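Enamel Kits and Bench Classes: Frequently Asked Questions

Prondlow sells torch enameling kits, powders and copper blanks, and runs small classes at the Messina Street bench. These are the questions that come in most. If yours is missing, use the contact form and Sunita or Fulvio will write back.

Kits and supplies

What comes in the starter kit?
A tripod and mesh, a trivet, a sifter, a bottle of holding agent, seven 1-ounce jars of opaque powder, a set of copper disks and a printed guide. The torch and fuel are sold separately. We can't ship fuel, so buy it at a hardware store near you.

Can I use the torch I already have?
Probably. A handheld butane torch will fire pieces up to the size of a quarter. Larger pieces need more heat than a small butane torch gives, and you'll get a gritty surface in the middle no matter how long you stand there. For those, use a plumber's torch with a wide tip.

What metal can I enamel?
Copper and fine silver are the easy ones. Sterling can be done but needs extra preparation, and the color under transparents may be off. Brass is a poor choice. It often holds the enamel for a day or two and then sheds it in flakes. Don't try to enamel plated metal or anything you can't identify.

Do I have to clean blanks that look clean?
Yes. Scrub with a green pad and dish soap until water runs across the surface in a sheet. If it beads up, there is still oil on the metal. Hold the blank by the edges after that.

Are your powders lead-free?
All powders in the Stirix line are lead-free. We do carry a few jars of older leaded stock for people matching vintage work. They are marked on the lid and are not sold in kits or used in classes.

How many colors do you stock?
174 at present, counting opaques and transparents together. The reds and oranges sell out first. Manuela updates the color list every month, and anything shown there is on the shelf.

How do I store powder?
Dry, with the lid on. If moisture gets in, the grains clump and won't sift evenly. A clumped jar can be spread on foil and dried in a low oven that you don't use for food, then put back through the sifter.

Working at the bench

Why do I need to enamel the back?
Glass and copper shrink at different rates as they cool. With glass on one side only, the piece warps and the enamel cracks, sometimes hours later. A coat on the back (called counter enamel) evens out the pull. Very small or strongly domed pieces can sometimes get by without it, but we teach it for everything.

How much powder do I put on?
Enough that you can't see metal through it, and no more. Two or three thin coats, each one fired, give a better surface than one heavy coat. Sift the edges first and then the center — most beginners do it the other way and end up with bare rims.

How do I know when it's done?
Watch the surface. The powder darkens, then goes bumpy like the skin of an orange, then turns smooth and shiny. Take the flame away when it is smooth. The color will look wrong while the piece is glowing and comes back as it cools.

My white turned green at the edges. What happened?
It was fired too long or too hot, and copper oxide came up through the enamel. Some people like it. If you don't, use a thicker coat at the edge and shorten the firing.

Little pits keep showing up. Why?
Usually dirt, or holding agent that wasn't dry when the torch went on. Let each coat dry completely. If the pits are already there, grind them open under water with an alumite stone, rinse well, fill with fresh powder and fire again.

Can I drill a hole afterward?
No. Drill or punch before you enamel, and file the burr off. If the hole fills with glass during firing, pick it clear with a steel scribe after the piece has cooled, slowly and wearing eye protection.

Do I need a mask?
Wear a fitted dust respirator whenever you sift. Enamel is ground glass and shouldn't be breathed in, lead-free or otherwise. Wipe the bench with a damp cloth when you finish. Don't sweep it dry.

Classes

Who teaches?
Hrefna Hjaltadóttir teaches Torch Basics and the cloisonné course. Ruxandra Neagu teaches Champlevé and the open bench evenings. Hrefna is away in July, so Basics doesn't run that month.

How long is Torch Basics?
Three hours, with a short break. You'll finish two pendants or one pair of earrings, depending on how fast you work.

What does it cost?
$40, all materials included. Torches are provided. Cloisonné costs more and varies with the price of silver wire, so check the listing before you book.

What should I wear?
Cotton or another natural fiber, closed shoes, and sleeves that stay out of the way. Tie long hair back. Leave scarves and loose bracelets in the locker.

Can my teenager come?
Ages 14 and up, with an adult booked into the same class. Under 14, ask us about the cold-color sessions, which use no flame.

I can't make it. Can I move my spot?
Yes, up to two days before. After that the materials have been weighed out and we can't refund, but you may send someone in your place. Tell us their name.

Do you take groups?
Up to eight people. The back room is kept for groups and needs a deposit.

Orders and returns

When will my order ship?
Most go out in two working days. Kits with a special color selection take a little longer, as Fulvio packs those by hand.

Can I return an opened jar?
No. Unopened jars and undamaged tools can come back within a month. If a jar breaks in the mail, send us a picture of the parcel and we'll replace it. You don't need to mail back the pieces.

Do you sell wholesale?
We do, under the Gevow name. Copper blanks are stamped to order, and the minimum run is 3,000 per shape. Schools can buy smaller amounts from the regular shop at the class rate. Over that, write to Manuela for a quote.

Is there somewhere to sit if I'm early?
Yes, at the front, away from the torches. Doors open fifteen minutes before class. Food and drinks stay in that area and don't go back to the bench.
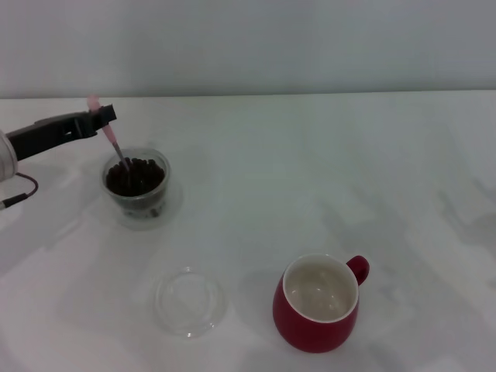 Where do I park?
On the street, or in the public lot behind the building. The lot is free after 6 p.m. Use the side door if you are carrying anything heavy, and ring the bell.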